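家里的水用到哪儿去了：Akau 入户用水调查讲稿备注

全场四十分钟，讲三十分钟，留十分钟提问。投影翻页器在讲台左侧抽屉里，开讲前试一遍。以下按幻灯片顺序写，括号里的话不念。

第一页 开场

各位下午好。今天讲 Fondeo 项目在 Akau 做的入户用水调查。项目的起因很简单，供水站每年都发节水传单，传单上的建议是从别处抄来的，讲的多半是少洗车、少浇草坪。Akau 大部分住户没有车位，也没有草坪。传单发了几年，户均用水量几乎没有变化。我们想先弄清楚本地人家里的水到底用在什么地方，再决定该劝什么。

（停一下，问在座的人：有谁知道自己家上个月用了几吨水？等举手。一般举手的不多，不要点人回答。）

第二页 调查怎么做的

一共 625 户参加，都是自愿报名，年初发的登记表，三月收齐。其中 200 户愿意装分路水表，就是厨房、卫生间、洗衣机各装一只，分开记数。其余的住户只看总表，另外填一份用水日记，连填两周。

分路表用的是 Sikora 的型号，选它的理由是体积小，老房子的水管离墙很近，别的表装不进去。装表的时候遇到不少问题，后面有一页专门讲。

Dudstead 是对照点，那边只抄总表，不入户，也不发任何材料。两个镇的房龄和人口结构比较接近，水价也一样。

（有人会问为什么不随机抽样。回答：做不到，入户要住户同意。报名的人可能本来就比较关心用水，结果要打折扣来看。报告的方法部分写了这一条。）

第三页 总的分布

先看卫生间。冲厕和淋浴加起来是最大的一块，各种家庭都一样，这个和大家的预期差不多。

再看洗衣。洗衣的用水量在各家之间差别很大，主要看多久洗一次，其次才看机器新旧。有的家庭每天开一次机器，每次只有几件衣服。问起来，多半是家里有小孩，或者有人上夜班，制服要第二天穿。

厨房排在第三，但厨房是住户自己估得最不准的地方。日记里写的厨房用水和分路表对不上，几乎家家都是写少了。所以后面花多一点时间讲厨房。

（图表的颜色在这间会议室里偏淡，讲的时候用手指一下柱子，别只说颜色。）

第四页 厨房：水龙头开着的时间

厨房用水里，做饭本身占得很少。煮汤、烧水、蒸饭，一天下来也就是几壶水。洗菜多一些，特别是叶菜，很多家庭要过三遍水。最大的一块是洗碗。

洗碗的用水跟碗的数量关系不大，跟水龙头开着的时间关系很大。同样是一家四口的晚饭，有的人先用洗洁精把碗全部抹一遍，最后集中冲；有的人拿起一只，抹一抹，冲干净，再拿下一只，中间水一直流。后一种做法用水多得多，可是洗的人并不觉得，日记里写的都是“洗碗一次”。
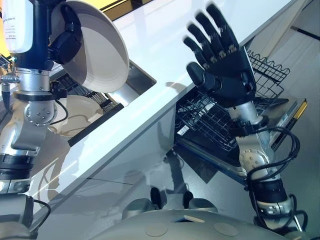

第五页 厨房：几种洗法的比较

我们请一部分装了分路表的住户轮流试三种洗法，每种试一周，其他习惯不变。

第一种，照旧，平时怎么洗就怎么洗。

第二种，盆洗。水槽里放一盆温水，碗先在盆里洗，再用流水过一遍。住户的意见主要是油多的时候水很快就浑了，要换水。换一次水还是比一直开着省，换三次就差不多了。建议是先洗杯子，再洗碗，盘子放后面，锅留到最后。

第三种，先刮后冲。剩饭剩菜先用刮板或者用过的纸巾清掉，洗的时候关水，冲的时候小水。这种做法的用水最少，也最多人愿意继续。原因可能是不需要另外买东西，也不占水槽。

有几户家里有洗碗机，单独列了一张表。洗碗机装满再开的话，用水是少的。但是有些家庭先把碗在水龙头下冲得很干净，再放进机器，两边的水都用了。这一条我们写进了新的宣传单。

（讲到这里通常有人问热水的问题。回答：热水要另算燃气费或电费，这次没有量。只量了水。如果追问，就说厨房离热水器远的家庭，放掉的冷水也不少，可以用桶接着拖地。）

第六页 漏水

这一页是调查前没有计划的。装表之后，夜里两点到四点之间，按理说大部分家庭的读数应该不动。我们发现有一批住户夜里一直有很小的流量。逐户查下来，最常见的是马桶水箱的密封圈老化，其次是水龙头滴水，还有两户是墙里的管子渗水，住户自己完全不知道。

马桶漏水的检查办法很容易：睡前往水箱里滴几滴食用色素，不要冲水，早上看便池里有没有颜色。有颜色就是漏。换一只密封圈，材料很便宜，自己可以动手。

整个调查期间，因为修漏而省下来的水，总共大约 500 吨。这个数是按修之前的夜间流量推算的，不是直接量出来的，引用的时候请带上“大约”两个字。

（如果时间紧，这一页不能跳。会后来要资料的人，多数要的就是这一页。）

第七页 装表遇到的问题

这一页给准备做同类调查的单位看，一般听众可以讲得快一点。

老房子的阀门很多年没有关过，一关就坏，或者关不严。我们后来要求安装人员上门时带一套备用阀门，费用由项目出。最初的预算里没有这一项。

有些楼的厨房和卫生间共用一根支管，分不开，只能把两处合在一起算。数据表里这些住户标了星号，做厨房分析的时候没有算进去。

表的电池在潮湿的柜子里耗得快，有的不到半年就没电了。抄表的人发现读数停在原处，才知道要换。现在的做法是每季度检查一次，每次都登记电池状态。

还有一个是时间问题。白天家里没人，预约只能排在晚上六点以后，一个晚上最多装三户。安装拖了很久，比计划晚了两个月才开始正式记数。

第八页 反馈单

每个月给每户寄一张反馈单，调查期间总共寄出 3,401 张。反馈单试过两个版本。

旧版本是一张表格，列出每天的读数，再和全镇平均比较。住户的意见是看不懂，而且看到自己高于平均会不高兴，有人打电话来说家里人口多，这样比不公平。

新版本只写三行字：这个月用了多少，比上个月多还是少，哪一处变化最大。和别家的比较取消了，改成只和自己比。换版本之后，投诉电话少了，来问怎么省水的电话多了一些。

字号也改大了。Akau 的老年住户多，原来的字太小，这个意见从第一个月就有人提，我们到第四个月才改，应该早一点。

第九页 和 Dudstead 的比较

调查期间 Akau 参加户的总用水量下降了，Dudstead 同期基本持平。下降最明显的是前三个月，后面慢慢回升了一点，没有回到原来的水平。

这里要讲清楚两点。第一，参加的住户知道自己在被测量，前几个月的下降有一部分是这个原因。第二，夏天 Dudstead 停过几次水，那几周的数据不好用，图上用灰色标出来了。

（不要说“节水成功”这一类的话。上次在别处讲的时候有人抓住这一点问了很久。就说“下降了”，讲幅度，讲不确定的地方。）

第十页 新的宣传单

根据上面的结果，供水站把传单重写了。洗车和草坪删掉了。现在正面讲两件事，一件是查马桶漏水，一件是洗碗时关水。背面是修理密封圈的步骤图和供水站的电话。

洗衣那一条讨论了很久，最后没有放在正面。少开几次机器对有小孩的家庭不容易做到，写上去容易让人觉得是在挑毛病。背面有一句话，建议衣服攒够再洗，语气比较轻。

淋浴也没有放。大家都知道洗得短一点会省水，再说一遍作用不大。节水花洒打算下一期再试，要先找到适合低水压楼层的型号，顶楼的住户水压本来就不够。

第十一页 接下来的安排

九月开始第二期，仍然在 Akau，分路表留在原来的住户家里，不拆。新增的内容有两项：花洒试用，和一份给租户的材料。第一期的租户很少报名，主要是要房东同意才能动水管。第二期给租户提供不用动水管的办法，只看总表，加日记。

日记也要改。两周连着填太长，到第二周很多人是一次补写好几天。第二期改成每月填三天，由我们指定哪三天，提前发短信通知。

提问时间

常见的几个问题先准备好：

数据能不能公开。可以公开汇总表，单户数据不公开。报名表上是这样写的。

住户要不要付钱。不用，表和安装都由 Fondeo 出，水费照旧自己付。

别的镇能不能参加。第二期不行，人手不够。可以把安装手册和反馈单的模板发给他们，留下邮箱即可。

Sikora 的表准不准。装之前在供水站对过一批，误差在允许范围内。流量特别小的时候读数会偏低，所以夜间漏水的量可能还少算了一点。

（散场前提醒大家门口桌上有新传单和色素片，每人可以拿一份。会议室五点要交还，收拾投影线大概要十分钟，提问到四点五十分停。）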